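Industry Talk > Mergers & Ownership
14 replies

**gaugeblock66**
So Findmont is buying Prukell for $475 million. The letter to customers says "no changes to calibration support." I've read that sentence before, and the lab closed by March.

**rkd_metrology**
Different buyer, though. Findmont left Wusteo alone after that deal.

**gaugeblock66**
Left it alone? Our Wusteo service contract went up 40 percent at renewal. Same scope, same two visits a year.

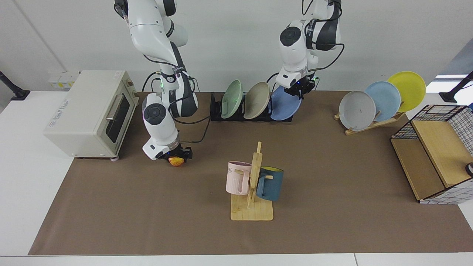 And the sales rep who quoted it was gone a month later, so good luck asking why.

**Demyd Stetsiuk**
I was at Kongkaew when it got bought. Support was fine for 2 years, then the parts desk moved and lead times doubled. I'd stock spares now.

**rkd_metrology**
One bad renewal doesn't prove much — everybody's prices went up. Ours didn't move that far.

**gaugeblock66**
Then get your price in writing before closing. I'm asking for a three-year lock and I expect a no.

Share (2)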